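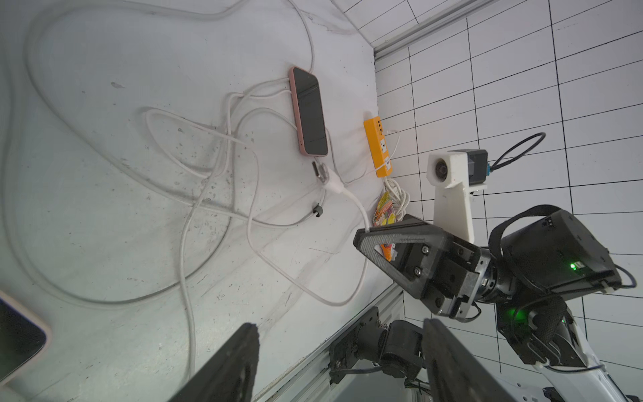
Cell 2, cable and phone layout on the table, power strip at the grid wall.

May 15, 2026. Tillton bench, cable cell

Wrist camera remounted, both M3s torqued and marked. Status LEDs green on the arm nearest the wall. Joint 4 encoder offset read 2,871 at the reference pose; the March log has 2,939. Wrote the new value to the Ferar config and kept the old file.

Finger pads are due at 300 cycles, not done yet.
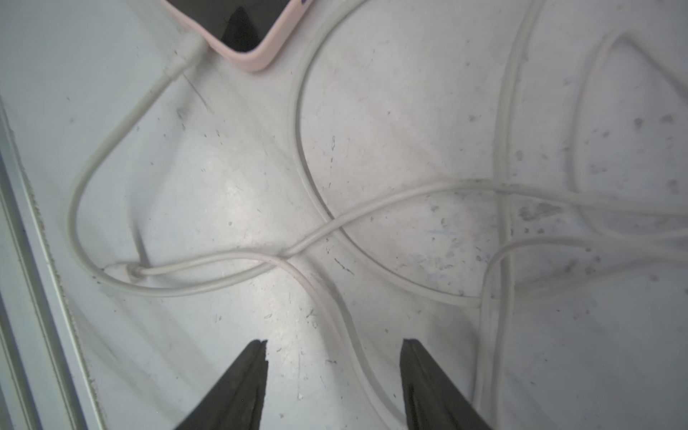
Table surface needs a wipe before the next run. Specks and smears on the white, and dirt along the rim. The glare patch is bad for thin white cord, so drop exposure to 18 and recheck.

Open: exposed wiring at the rail-mounted joint, sleeve it. Ask Fluklow for the short harness.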